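Chapter 8
The Folding Table

I spent most of one May at Alinetti, a laundry in Trodport that washes towels and cloths for car washes, gyms and a couple of hotels. I'd gone there to write about scheduling. Then I got parked next to the folding tables on my first morning and never really left them (the coffee machine was on that side too, which helped).

Folding sounds like the easiest job in the building. The washers are huge and loud, the dryers are huge and hot, and then at the end there's a person with a pile of cloth, shaking, smoothing, folding, stacking. You'd think that last bit would have been handed to a machine ages ago! But a towel has no fixed shape. Drop it twice and you get two different heaps, and somebody has to find a corner in there before anything else can happen.

Mirko Gentile had been on the tables longer than anyone else when the company brought in Resa, its name for the new folding project. He told me he could find a corner with his eyes shut, and then he did it for me, talking the whole time about his daughter's driving test. When I asked how, he had no idea. "My hand goes there," he said. That answer went into my notebook with a big circle around it, and we'll come back to it in the section on tacit skill, where a lot of this chapter lives.
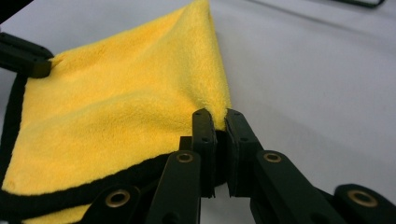 Figure 8.2 A gripper holding a pinch of yellow microfiber towel between its fingertip pads.

Look at how little cloth is between those two pads, and how much towel comes up with it. That's the part of the job the Resa people cared about most. Once you've got a good hold, the rest is mostly moving your arms in the right order. Get a bad hold, say two layers when you wanted one, and you may as well put it down and start over.

So what changed for the people? Fewer things than I expected in the first weeks, and odder ones. There were 40 people on the floor across the shifts, and the folding crew still came in at 6 a.m. and still complained about the radio. But Mirko's day got chopped up. He'd fold for a while, then get called over to say whether a hold was any good, then go back to his pile and find it had grown. His pay slip still said "folder." His supervisor counted stacks, using a tracking program called Kassa, and Kassa had no box for "spent an hour explaining corners." His numbers dropped, and he got a talking-to for it!

I'd like you to keep that talking-to in mind as you read. In the next section we'll go through the job the way Alinetti had it written down, and then the way Mirko did it, and you'll want a pencil for the second one.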